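Setting Up the Shared Tool Wall
From the Stammont workshop newsletter, July

The pegboard at the shared bench has been up since spring, and it is getting more use than the old drawer ever did. Aino Riihimäki put it together over two evenings and has asked for a page in the newsletter to explain how it is laid out and how we would like it kept.

The idea came from the drawer itself. At last count it held 335 loose items, and 18 of those were screwdrivers. Most of the screwdrivers have gone down to the Hegarty Street store room, where members can still sign them out. What stays at the bench is the short list of things people reach for every time they come in: something to cut with, something to turn a screw, something to grip, and tape.

The board is dark gray with small round holes in even rows, and the table in front of it has a light wood-grain top. Handles in orange, red and blue stand out well against the gray, so a quick look from the door will usually tell you what is hanging up and what is still on the table.
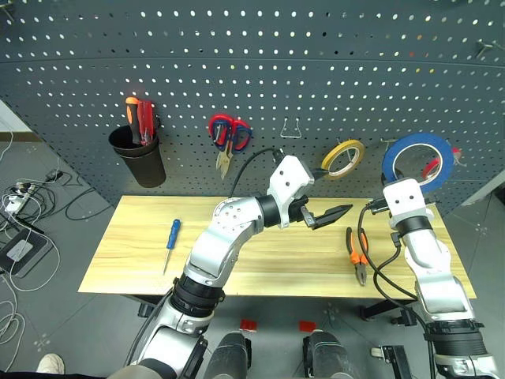
Where do the pliers go when I'm done with them?
They go on the bent wire hook between the scissors and the yellow tape. Open the handles a little and hang them over the wire with the jaws up.

The black cup on the left is for screwdrivers, handles up. Please don't use it for pencils, knife blades or drill bits. The small blue-handled screwdriver belongs in the cup as well, even though it is short and tends to end up on the tabletop.

Scissors have their own peg to the right of the cup. They are for paper, tape and thin card. Wire and zip ties should be cut with the side cutters from the store room — the last pair of scissors was ruined on picture wire and had to be replaced.

Tape is on the right side of the board. Yellow hangs by itself, and the big blue roll shares its spot with the smaller red one. We use yellow for marking work in progress, blue for masking and red for anything that is broken or waiting on a repair. Fold the end of the tape under before you hang the roll back up. Replacement rolls come from Skurska and take 8 days to arrive, so write it on the order sheet when a roll is getting thin.

Members have asked about the spare hook toward the upper right. It is being kept for a tape measure, which is on the same order. Please leave it free until then.

At the end of a session, the tabletop should be cleared back to bare wood. If you are leaving in the middle of a job, tools can stay out, but put a strip of yellow tape next to them with your name and the time you will be back.
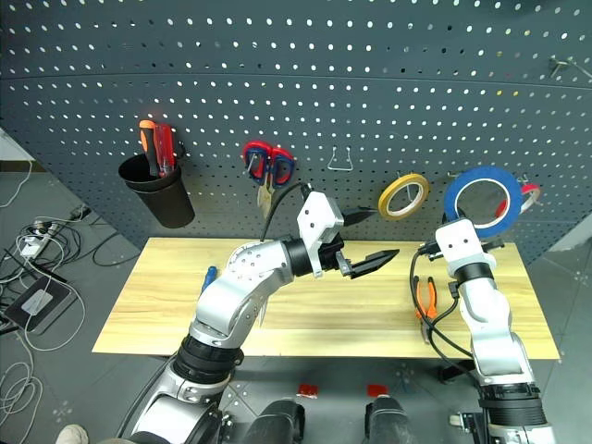 Next on the list

A second board is planned for the Nurnunton room, with the same layout so that members who use both rooms don't have to learn it twice. Aino would like to hear which tools you miss most at the bench before she orders hooks. Leave a note in the tray by the sign-in book.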